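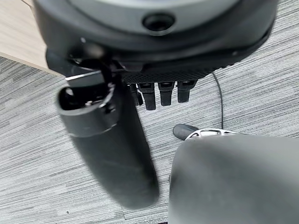 Averaging Likert items for a thesis - am I doing this wrong?

Posted in: Statistics help > Survey data
11 July 2024

plumtree_q
I'm finishing a master's at Grendarau and my survey closed last week. I got 248 usable responses, which made me very happy for one evening, and then I opened the file and realized I don't know what to do with it.

The main part is 11 items on a five-point agree/disagree scale, all meant to measure how confident people feel reading charts in the news. My plan was to average them into one score per person and compare two groups (people who took a stats class in college and people who didn't) with a t test. My advisor said fine. Then someone in my writing group told me you can NEVER average Likert items because they're ordinal, and that I have to use a Mann-Whitney test on each item separately. Now I've read so many web pages that I believe both things at once.

Also, people skipped items. Not a lot, but 50 of them left at least one blank, and Lomen just drops the whole row when I ask it to compute the mean. Is that normal?

I'm using Lomen because that's what the lab computers have. Please be gentle.

marginofterror
Your advisor is fine and your writing group friend is repeating something that's half right. A single item with five options is ordinal and you should be a bit careful with it. A scale made from several items that hang together is a different animal. You get lots of possible values, the shape is usually decent, and with a sample your size the t test is going to behave well.

Running separate tests on every item would be worse in my opinion. You'd have a pile of p values and no clear question behind any of them.

ordinal_otter
I'm going to be the annoying one. "Usually decent" is doing a lot of work there. I've seen confidence scales where half the sample sits at the top end, and then the average is a pretty poor summary of anybody. And adding up ordinal things doesn't magically give you equal steps between the numbers. Is the jump from "disagree" to "neutral" the same size as from "agree" to "strongly agree"? You don't know, and neither do I.

I'm not saying don't average. I'm saying look first, and write one sentence in your methods section admitting the assumption. If you can manage it, fit an ordinal model as a check.

marginofterror
An ordinal model in Lomen? Have you tried? The menu for it is buried and the output is about as friendly as a tax form. I agree on looking first, though.

slowcooker_sam
Hi! I was in exactly your spot two years ago, so let me give you the order I wish I'd done things in. Mine was a sleep diary thing, 365 days from one poor patient person plus a survey on top, and I did it all backwards and had to start over (twice!).

1. Save a copy of the raw file and never touch it again. Do everything in a second copy.

2. Flip any items that are worded the other way. If one of yours says something like "charts make me nervous" then a 5 there means the opposite of a 5 on the others. I forgot this and my reliability came out negative, which I didn't even know could happen.

3. Make a bar chart of each item. Boring, takes ten minutes, do it anyway.
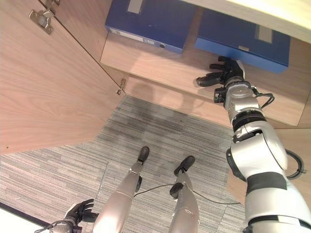
4. Get Cronbach's alpha for the whole set, and look at the table that shows what happens if you drop each item. Don't go deleting items just to push the number up, but if one barely relates to the others, read its wording again and think about it.

5. Decide on a rule for blanks before you look at any group difference. Write it down somewhere with the date.

6. Now do your average and your t test. Use the version that doesn't assume equal variances (Welch). Lomen prints both, it's the second row.

plumtree_q
Thank you, this is so useful. Number 2 just saved me. I have three items worded the other way and I had flipped none of them. I'm going to go lie down.

What would be a sensible rule for the blanks in number 5?

slowcooker_sam
Mine was: if someone answered at least 80 percent of the items, average what they did answer. Otherwise the score is missing. In Lomen you can put a minimum number of valid answers in the mean function, so it stops throwing out the whole row. For your scale I'd say nine or more.

ordinal_otter
That's common and okay if the items are pretty similar to each other. If the one people skip is the hardest or most embarrassing one, then averaging the rest makes them look more confident than they are. Check which items are blank. If it's spread all over the place, go with the rule above. If it's mostly one item, I'd look into multiple imputation.

marginofterror
Imputation for a master's thesis with a handful of blanks per item? Come on. Nobody on the committee is going to ask for that, and explaining it will eat two pages.

ordinal_otter
Two pages is fine if the answer changes. Run it both ways, and if the result is the same, put it in a footnote. I don't see why this is controversial.

plumtree_q
OK I checked! The blanks are mostly on the last two items, which were on the second screen of the survey. So I guess people got tired or didn't scroll? It doesn't look like it's about what the items ask.

Alpha is .84 after flipping. Before flipping it was .41, so, yes. The bar charts lean toward "agree" but there's no big heap at the very top.

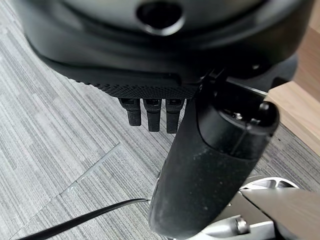
ondon_refugee
Jumping in on the software side. If your license runs out before you defend, Ondon will open Lomen files, but check the missing value codes after you import. It read my 99s as real answers and I had a mean of 23 on a five-point scale. I only caught it while I was packing for a conference in Salinas, and I spent the flight redoing tables.

As for the big fight, I'd average, report the mean and SD for each group, and add a Mann-Whitney on the total score as a backup. One line. Keeps everyone quiet.

ordinal_otter
Mann-Whitney on the total doesn't answer the same question as the t test, so I wouldn't call it a backup exactly. But I've said my piece.

marginofterror
Blanks on the last screen sounds like people dropping off. Say that in the thesis, use the nine-item rule, move on. And report the difference with a confidence interval, please, not only the p value. A reader can't tell from p = .03 whether your groups differ by a hair or by a whole point.

plumtree_q
Will do. I ran it the way slowcooker_sam said and also with only the complete rows, and the group difference barely moves. I'm going with the rule and a footnote, and a sentence on the equal steps thing for ordinal_otter.

Last question, I promise - do I report alpha from the full sample or separately for the two groups?

slowcooker_sam
Full sample in the text. If the groups are very different, mention both. And go flip those items in your backup copy too, the working one, not the raw!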